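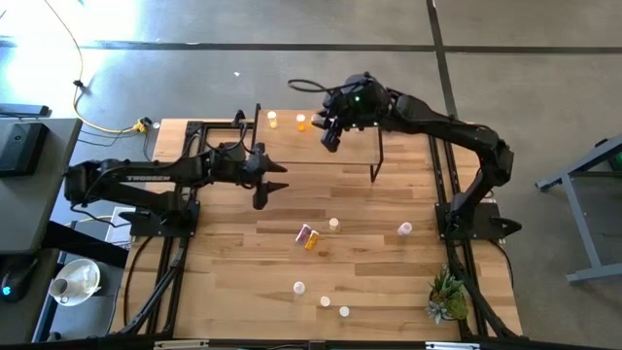
How many demos before I can tell if the pill bottle task is learning anything?

Home | Topics | Robot Arms | Training Data | New Posts | Log In

Posted 17/11/2025 by Pallavi Vashisht

Hi all! I'm gathering examples for a two-arm setup (Trossen arms on a butcher-block table) and I need a sanity check before I sink another month into it. The job is to pick up a pill bottle, hold it with one gripper and put the cap on with the other. I drive the arms by hand and record every go.

So far I have 102 good episodes. I started with one bottle standing in the same spot every time, and the trained policy did fine with that. Then I got greedy and moved to a messy table: some bottles upright, a couple lying on their sides, loose white caps down at the near edge. Now it reaches for a spot between two bottles and just sort of hovers there. My lead at Zovent wants 2000 episodes by the end of the project and I'd love to know if that's the fix or if I'm recording the wrong stuff. Also, do I keep the ones where I fumble the cap and try again? I've been deleting those.

Jade Yeoman

Oh, I know that hover! We had the same thing on the Gatchalian sorting job in October. What was happening with us: two people were driving, one always went for the nearest bottle and the other went for the upright ones first. The policy split the difference and went for the gap. Pick an order and stick to it. Mine was upright bottles first, left to right, then the ones on their sides.

Please stop deleting the fumbles! If you drop the cap and then pick it up and finish, keep it, that's how the thing learns to recover. I only toss an episode if I gave up halfway or knocked a bottle right off the table.

For numbers, I'd train again at 500 and look at it before going any further. We ended up with 3421 and a big chunk of those were close to copies of each other (same start, same grab, I was tired). Shuffle the bottles between every take, caps too, and mix up the label colors. Bottles on their sides need extra, the grip angle is fussy. I'd do a whole session of only those.

One more thing, write down who drove each episode. I didn't and had to guess later from how jerky the motion was.

landalach_bench

more data. also check your camera didnt get bumped

Prollville

Agree with Jade on the order thing. I'd split it up too: pick up only, then cap only, then the whole job. When it messes up you'll know which half to record more of. And slow down near the cap, I used to rush that bit and my policy rushed it too.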